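Module 6: Robot Cells in Practice
Handout 4. Good practice for bin-picking cells
Notes by Bastian Böttcher

Read before the practical. Bring the cell sheet from Handout 3, filled in as far as section B.

4.1 Scope

These notes cover a single fixed arm picking solid parts from an open bin, with no conveyor and no second arm in reach. Mobile bases and shared workspaces are dealt with in Handout 5. The general safety standard for industrial robots is ISO 10218, in two parts: the first deals with the robot itself, the second with its integration into a cell. Students often quote part one when they mean part two. A gripper, a bin and a camera are all integration matters, and the maker of the arm has no view on them.

ISO 12100 gives the method for risk assessment. Use its terms. A "hazard" is a possible source of harm; a "risk" combines how severe the harm would be and how likely it is. The marker will take these as different words.

4.2 Risk assessment for a picking task

The assessment is made for the task, with the tool and the parts that will be used. If the parts change, it is made again. At Civard the first assessment was written for foam blocks and was still pinned to the door when the line had moved to steel ones. The arm and the program were the same, but a dropped part was now a crushing hazard to the feet.

Work through the following as a minimum:

Trapping between the tool and the bin wall.
Trapping between the arm and fixed parts of the cell.
Parts dropped or thrown on loss of grip.
Loss of air or power during a lift.
Unexpected start while someone is reaching into the bin.
Sharp edges on the bin and the tool, with the arm stopped.

The last is often left out. It applies whenever the bin is emptied by hand.

4.3 Speed and stopping

In manual reduced-speed mode the tool centre point must not exceed 250 mm/s. All teaching in this course is done in that mode. The enabling device is held by the person who is teaching and is never tied, taped or passed across while pressed.

Stopping distance is measured with the full tool and the heaviest part fitted, at the greatest reach the task needs. A figure taken with a bare flange is of no use. Record the result on the cell sheet together with the payload setting in the controller. In the Albers exercise, a wrong payload setting accounted for most of the difference between the groups' results.

4.4 The bin

The bin is part of the cell and should be treated as a fixture. Its position is marked on the work surface, so that a shift can be seen before the program is run. If it is held by clamps, they are checked at each start and included in the collision model at their real height, handles and all. A clamp left out of the model is the most common cause of contact in the first hour.

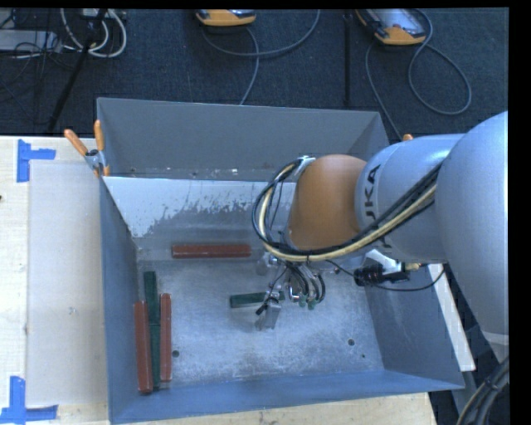 Sloping walls need particular care. A part lying against a wall, or wedged between two others, may offer no safe approach for a finger gripper even when the camera finds it without trouble. The program must be able to refuse a pick. Set a limit of 2 attempts per part, after which the arm withdraws to its wait position and calls for help. Do not let it push parts about at full speed in the hope of a better view.

4.5 Cables and hoses

The dress pack is checked through the whole working range, including the wrist turns that are used only for awkward picks. Look for pulling at one end of the travel and for slack loops at the other. A loop that clears the bin in the home position may catch its edge at full depth. Ties should hold the bundle without pinching the air lines.

4.6 Records

Each cell has a log. Enter every protective stop, with its cause if known and "not known" if it is not. The Brerkell log for January has 41 protective stops, and is supplied as the data set for question 3. Lech Chmielewska has removed the operators' initials; the order of the entries is unchanged.

Changes to speed, payload or safety zones are entered before the cell is run again, and signed by a second person.

4.7 For the practical

Complete sections C and D of the cell sheet. State the stopping distance with its conditions. Sheets go in the tray outside the Drirnwood laboratory by 28th December. Late sheets will be marked but not returned with comments.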